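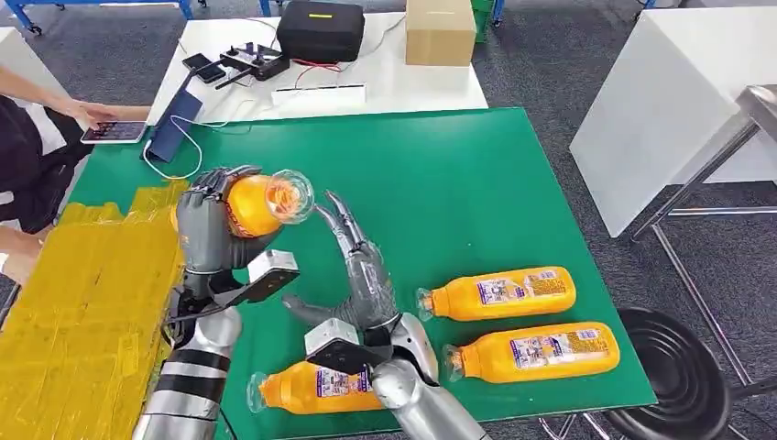

Orange plastic bottles on a green table top

Prallamik Tenants' Forum > Waste and Recycling > Consultations

Separate collection of coloured plastic bottles: views invited
12 replies. Sorted by oldest first.

Estate_Services_Desk
Moderator

Residents are invited to comment on a proposed change to the recycling arrangements at Prallamik and at the adjoining Finotwood blocks. At present all plastic bottles are placed in the blue-lidded bins together with tins and cartons. It is proposed that coloured bottles should in future go into a separate bin, to be placed beside the existing ones in each bin store. Clear bottles would continue to go in the blue-lidded bins.

The proposal has been put forward by our collection contractor, Khoo, which has advised that loads containing a high share of strongly coloured plastic are harder to sell on. No decision has been taken. The trial, if approved, would begin in October and would cover the Finotwood blocks only.

Comments may be left in this thread. Residents who would prefer to write by letter may hand it in at the estate office, which closes at four o'clock on Wednesday.

Finotwood_Flat_40

I wish to register my support. I have for a long time rinsed and sorted our bottles at home, and it would be a small matter to sort them by colour as well. I would ask only that the new bin be clearly marked. The existing signs in our store are faded and one of them is fixed behind the door, so that it can be read only by a person who has shut themselves in.

northstair

I regret that I cannot support the proposal in its present form. The bin store on the north stair is already full. When the cardboard cage was added, residents were told that there would be space for everything, and since then the door has been propped open most weekends with bags in the gap. I should like to know where exactly the additional bin is to stand.

I would also question the term "coloured". Is a lightly tinted water bottle coloured? Is a white milk bottle? If the notice does not answer this, residents will guess, and they will guess differently.

K. Sombatkul

I write as a resident of the garden block, though I have some experience of the trade, having worked for several years in the office of a plastics reprocessor.

The point about value is a fair one. Clear plastic can be made into almost anything, whereas plastic which has been dyed through can usually be made only into something of the same colour or darker. A bale of mixed bright colours generally ends up grey, brown or black. It is still recycled, but into drainpipe, plant pots and the like, and the price is lower.

It does not follow that households must do the sorting. Many plants have machinery which separates bottles by colour with light sensors. The first question to put to Khoo is therefore whether the plant receiving our material has such equipment. If it has, I can see little purpose in the second bin.

Kanokwan Sombatkul

northstair

I am obliged to the previous contributor. That is precisely the question I should have asked had I known to ask it. May we please have an answer from the Services Desk before the consultation closes?

Estate_Services_Desk
Moderator

Thank you for these comments. We have forwarded Ms Sombatkul's question to the contractor and will post the reply in full.

On the matter of definition, the draft notice reads: "Coloured means any bottle you cannot read a newspaper through." We accept that white milk bottles would fall on the wrong side of that wording and we will amend it. They should remain in the blue-lidded bins.

On the matter of space, the bin proposed is the narrow pattern, 50 cm across. The Desk will check each store before any bin is delivered.

gardenblock_parent

With respect, the newspaper test will not do. Very few people in our block take a newspaper, and a person standing in a dark bin store with a bag in each hand is not going to carry out a test of any kind. Pictures on the lid would be far better. We have many neighbours for whom English is a second language, and a picture of a bottle needs no translation.

I would add a word about caps. My children's school tells them to leave the caps on. The sign in our store tells us to take them off. I have had to settle this argument at my own kitchen sink more than once and should welcome an official ruling.

K. Sombatkul

On caps, the usual advice is now to empty the bottle, squash it and put the cap back on. Loose caps are small enough to fall through the screens at the plant and are then lost. The instruction to remove them dates from a time when the two plastics could not easily be separated after shredding. The sign in the garden block should be replaced whatever is decided about colours.

Labels may be left on. Sleeves which cover the whole bottle are best torn off, as a sorting machine may otherwise see only the sleeve.

Finotwood_Flat_40

I must disagree gently about squashing. If bottles are squashed flat they can be mistaken for paper on the belt. I was told this on a visit to a sorting plant, and have left mine whole ever since.

K. Sombatkul

That is correct for some plants, particularly those which sort flat and rolling items by shape. It would be best to follow whatever the receiving plant prefers. Perhaps the Desk could add this to the questions already sent.

Lower_Fivness_Road

I do not live on the estate itself but share the bin store at the Fivness end, and I hope I may be allowed to comment.

I am opposed, and my reason is a different one from those given so far. Each time the rules are made more detailed, more people give up on them. Our store was tidy when there were two bins. It is now a source of constant complaint, with food left in the recycling and the whole load rejected in consequence. A rejected load does more harm than any number of orange or green bottles in the wrong place. I would ask the Desk to publish how often loads are rejected now, before asking us to sort further.

I would also say that the makers of these products choose the colour. A cleaning spray or a fruit drink does not need a brightly dyed bottle in order to be sold. It seems unreasonable that the cost and labour should fall on tenants, who have no say in the matter.

gardenblock_parent

I share the sentiment in the last paragraph, but we cannot settle that here, and the bottles will continue to arrive in our kitchens in the meantime. I would rather we dealt with them well. A trial in one set of blocks seems to me a modest step. If it goes badly it can be stopped.

northstair

Trials on this estate have a tendency not to stop. The "trial" lighting timer on our landing has outlasted two sets of carpet. I ask that a closing date and a measure of success be written into the notice. My objection would be largely met if that were done and if the question of floor space were properly answered.

Estate_Services_Desk
Moderator

We have now received a reply from Khoo, which reads as follows:

"The plant currently used for your material has optical sorting for clear and light blue bottles. All other colours leave the line together as one mixed grade. Separation at source would reduce the volume passing over the sorter but would not alter the grade. Bottles may be squashed lightly along their length, with caps on. Please do not flatten them fully."

In the light of this reply the Desk has made the following changes.

The October start is withdrawn. A revised paper will be prepared, setting out what saving, if any, the separate bin would bring, together with the number of rejected loads from each store.

The signs in all bin stores will be replaced with picture signs, including the correct advice on caps. The sign at Finotwood will be moved from behind the door.

Any future trial will carry a closing date on its notice.

This thread will remain open for comments on the design of the new signs. Comments on the lighting timer should be posted in Repairs and Maintenance.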